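Visit report: the ceasefire monitoring post at Buenaventura

By Fraser Urquhart, 28 August 2024

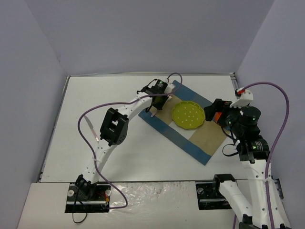
What does a civilian ceasefire monitor do all day?

Mostly they answer the phone, write down what callers tell them, and drive out to check it with both sides. They carry no weapons and can't arrest anyone. Their reports go to the joint ceasefire panel, where the army and the armed group each have seats, and the panel decides what happens next.

I spent most of last week with the monitors at Buenaventura, at the invitation of Zerkerwood, the charity that trains them and pays the rent on their office. I had visited once before, in May, when the post had only just opened and the radios had not arrived. Zerkerwood paid for my room and I paid for my own flight. They did not ask to read this before it was published.

The post

The office is on the ground floor of a former rice trader's building, on the road that runs out of town towards Kusham. There is a steel shutter at the front which is kept open in daylight, even when there has been trouble. Lorna Lumbao, who runs the post, wants people to be able to walk in. A guard sits at the door with a logbook and asks visitors to leave any firearm with the police station opposite. He told me that happens more often than it used to, and that people are less annoyed by it.

The phone desk is staffed from five in the morning until ten at night. After that, calls go through to whoever is on duty at home. Calls from Kusham tend to come early, before people leave for the fields, and those from town come in the evening. A good many have nothing to do with the ceasefire. On my first morning the desk took a call about a stolen motorbike, another about a land boundary, and one from a man who wanted to know when the clinic would reopen. All were written down. The motorbike was passed to the police and the boundary to the municipal office, which may or may not have done anything with it.

How a report is checked

Marilou Mangubat took me through the procedure. She joined as a monitor last year and now handles the paperwork for new cases. When a call concerns shooting, troop movement, a checkpoint or a threat, the desk fills in a one-page form with the time, place, what the caller saw and what the caller only heard from someone else. That last distinction gets its own box. Mangubat said most of the bad reports in the early weeks came from mixing up the two.

The duty officer then rings the army liaison and the armed group's liaison and reads each of them the same wording. Neither is told who called. If either side says it knows nothing, or if the two accounts differ, a team goes out. The team must have at least 3 people in it, in two vehicles if the road is bad, and must tell both liaisons which road it will use and when it expects to be back.

The aim is to reach the place on the same day. That is possible for town and for the lower villages. It is often impossible for upper Kusham, where the road is cut whenever the river comes up, and several people there told me they had given up ringing for that reason.

The agreement itself runs for 90 days at a time and has to be signed again by both sides. The current period ends in October. Staff at the post are on contracts of the same length, so they don't know from one signing to the next whether they have a job. Two monitors left in July for work in the city. Zerkerwood says it has asked its donors for longer contracts and has not had an answer.

The drive to Kusham

On the second day I went out with a team to look into a report of shots near a bridge on the Kusham road. Takumi Yokoyama led it. He has done this kind of work in other countries and was careful to tell me what I could and could not do: stay with the vehicle until called, take no pictures at checkpoints, ask nobody which side they supported.

It took most of the morning to get there. We passed two army checkpoints. At the first the soldiers had been told to expect us and waved us through. At the second they had not, and we sat for half an hour while a corporal tried to get hold of someone on the radio. Yokoyama wrote this down as well. A delay to a monitoring team counts as a minor breach, and the army is told about each one.

The bridge is a narrow concrete one with a sari-sari store at the near end. The owner said she had heard three or four shots two nights earlier, from the far bank, and then a motorbike. She had seen nobody. A farmer on the other side said the shots were closer to the school. A boy showed the team a spent cartridge, which Yokoyama photographed and bagged, though he pointed out to me later that there are old cartridges all over that hillside and it proved very little.

The armed group's liaison for the area met us in the afternoon under the basketball hoop outside the village hall. He said his people had not fired, and that he thought it was a private quarrel over a debt. The army liaison had said much the same thing by phone. The team marked the case as "not attributed" and left it open for a week in case anyone else came forward. I asked Yokoyama if that was a frustrating result. He said it was a common one.

What residents said

Back in town I was given an afternoon to talk to people without staff present. I am grateful for that, as it isn't always offered.

Erlinda Tolentino sells dried fish in the covered market and was displaced from Kusham with her family when the fighting was at its worst. They spent the rainy season in the school gym. She went home in May and says she sleeps there now, though she still keeps a packed bag by the door. She has rung the post twice. The first time a team came the next morning. The second time she was told the road was closed, and somebody rang her back a week later to ask if everything was all right. "By then it was," she said, "but I would have liked the call sooner."

A jeepney driver who did not want his name used was less kind. He thinks the monitors spend too long with the liaisons and not enough time in the villages, and he said some families believe the names of callers are passed on. I put this to Lumbao. She said it was the complaint she took most seriously. The desk keeps callers' names in a separate book, locked up, and the panel never sees it. She accepted that people in Kusham have no way of checking this for themselves.

I also spoke to a teacher at the elementary school. Her main worry was the evacuation drill. It was written when the gym roof was sound, and the gym roof is no longer sound.

The figures

The post let me see its summary sheet. It has logged 195 calls it considers to be about the ceasefire since opening. Around 30 of those were confirmed as breaches by one side or the other, nearly all of them minor: a checkpoint in the wrong place, armed men walking through a village, a late notice of movement. Nobody has been killed by either party in the area since the post opened, according to the same sheet. There was one killing in June which the police are treating as a family matter, and which the monitors looked at and closed.

I would be cautious with these numbers. They cover only what was reported, and upper Kusham is reporting less. The panel has its own list, which I asked for and was not given.

Radios and the Clollum sets

In May the team was relying on mobile phones, which have no signal beyond the bridge. They now have radios supplied by a firm called Clollum, one set in each vehicle and a base unit in the office. Reception is good as far as the village hall and poor past it. There is a plan for a repeater on the ridge, but the ridge is used by both sides as a lookout and each wants to be sure the mast is only a mast. Talks on that had been going on for six weeks when I left.

Batteries are the other problem. Two of the spares would not hold a charge, and the supplier's reply was that they should be sent back to the capital by road.

Practical notes for visitors

Visits have to be arranged with Lorna Lumbao in writing, and she likes two weeks' notice. Bring identification and a copy of it. Don't wear green or anything with a camouflage pattern. Journalists can go out with a team if both liaisons agree, and one refusal is enough to stop it. There is a guest house next to the bus terminal with a generator, and it is fuller than you would expect.

The next signing is due in October. I have asked to go back in the week after it, if there is one.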